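Kornau Data Program
16 January 2026

1/ The Kornau Data Program has completed the first stage of its tabletop handling collection. This thread sets out what was gathered, how it was reviewed and what will be released. Questions may be sent as replies to any post.

2/ The collection holds 2,592 recorded examples. Each one covers a single short task, performed by a person with a hand-held gripper and recorded from the gripper's own camera. No robot arm is needed at this stage.

3/ Tasks were written as plain instructions: pick up the bottle, set down the mug, move the eraser to the box. Operators were asked to work at a normal pace and to finish the task even when the first grasp was poor.
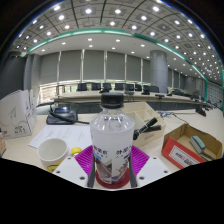

4/ Poor grasps are kept in the collection and labeled as such. A system trained only on clean examples has little to draw on when an object slips or turns. Our partners at Junden asked for this at the planning stage, and we agreed.

5/ Each example was then reviewed by two people working separately. A reviewer marks the start of the task, the moment of contact, the release and the end. Where the two sets of marks differ, the example goes back for a second look.

6/ Of the full set, 1,368 examples have now passed review. The rest are in the queue. We will not release unreviewed material, and we ask partner sites not to share interim copies.

7/ A note on rooms. Earlier work under the McKinnon protocol used a bare bench with fixed lighting. The results were tidy, but models trained on them did poorly once the background changed – a different wall was sometimes enough. The current protocol asks sites to record in ordinary working spaces.
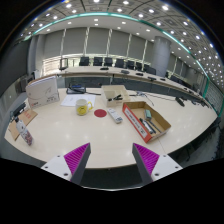 8/ The choice of objects follows the same thinking. Sites are given a short list of types and are free to fill it with whatever is at hand. A set may include a mug with a smiley face on it, a remote control and an open box with pens inside, and papers and cables may stay on the table. Operators are asked to change the layout between sessions and to record that they have done so.

9/ Written instructions were revised once during the stage. The earlier wording used "left" and "right" without saying whose left was meant. The revised wording takes the operator's point of view throughout, and 55 examples were relabeled to match.

10/ Files will be released under the name Stumamau, together with the review marks, the task wording and the labeling guide. Sites that hold the earlier guide should replace it before starting new sessions – the section on release points has changed.

11/ The next stage will cover tasks with more than one step, such as opening a container and then placing an object inside it. Sites wishing to take part should contact the program office with a description of the room and the equipment available.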